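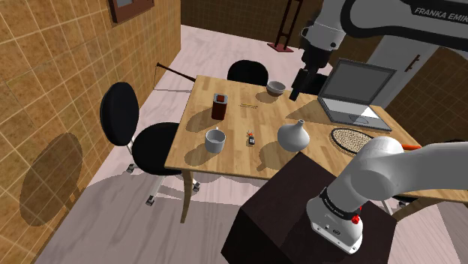

Planner node dies with "start state in collision" on roughly every other reset in the dining table sim. Started after the Fleler update, config otherwise untouched. Reset puts the arm over the back right of the table, fingers hanging just above the wood, and the planner then refuses to do anything at all from there. Even a straight lift. The small white bowl next to the gripper was my first suspect, so I deleted it and reran. Same error. Put it back.

Ticket: start state in collision after reset
Component: Plernport planning bridge
Reported by: Ottó Szekeres
Opened: Tuesday, August 17, 2021
Priority: high, blocks the nightly runs
Status: workaround in place, fix in review

Steps
Launch the dining scene with the default task file.
Call reset, wait for joint state to settle.
Send any pose goal.
Planner returns in under a second with the error, no path tried.

Expected: plan or at least a timeout.

Log from the bad run, seed 3971:
[bridge] scene sync ok, 146 collision objects
[bridge] joint state ok
[planner] start state in collision: left_finger / table_top
[planner] abort, 0 samples drawn

Notes as I go

10:20 – Left finger vs table top, so it's not the bowl and not the laptop. Render shows a gap. The planner sees none. So the two don't agree on where the table is or how thick it is.

10:45 – Dumped the collision geometry. Table comes through as one box, not the mesh. Fine, it was always a box. But the box top is 4 mm above the rendered top. Finger clearance at reset is less than that, depending on the seed. Explains why it only fails sometimes.

11:05 – Checked padding. Default padding in the bridge is 0 in our config and I can see it being read as 0. Then somthing downstream adds it anyway. Commented out our padding line completely, no change.

11:30 – Rolled Fleler back one version. Twenty resets, no failures. Forward again, fails on the third. OK so it's the update. Changelog says "improved box fitting for static furniture". Great.

11:50 – Read the new box fit code. It rounds the extents up to the next grid step before sending them over. Old one didn't. Rounding goes both ways on each axis so the top grows and the bottom grows too. Bottom doesn't matter to us, top does.

13:15 – Tried the allowed collision matrix, fingers vs table_top. Works, plans come back, but then the arm happily drags the fingers thru the wood on the way to a place goal. Not doing that. Reverted.

13:40 – Raised the reset pose 2 cm. All resets pass. Grasp success looks the same as before on the short set but the first approach is a bit longer, so timings won't compare with the July numbers. Somebody will ask, so writing it down here.

14:10 – Selleck side confirmed they see it as well with their own scenes, any low reset near a flat surface. They had been blaming IK.

14:35 – Patch: skip rounding when the object is flagged static and the planner wants exact extents. Six lines plus a test. The test loads the table, asks for the box, compares top height to the mesh. Fails on the current version, passes with the patch.

15:00 – Patched build, original reset pose, seed 3971 again. Plans fine. Ran the full reset sweep too, no start state errors. A couple of goals near the laptop time out but they did that before the update as well, separate ticket.

Workaround until merged
Pin Fleler to the previous version, or use the raised reset pose. Don't do both. Don't touch the collision matrix.

Still open
Need someone to check the Vass scenes, those have shelves and I'd expect the same rounding to close up the gaps between boards.
Error text should print the depth of the collision. Would have saved me the whole morning.
Clear the scene cache after switching builds!! It keeps the old boxes and you'll think the patch did nothing. Lost 15 min to that one.

Leaving the ticket open until the nightly has gone through clean on the patched build. – Ottó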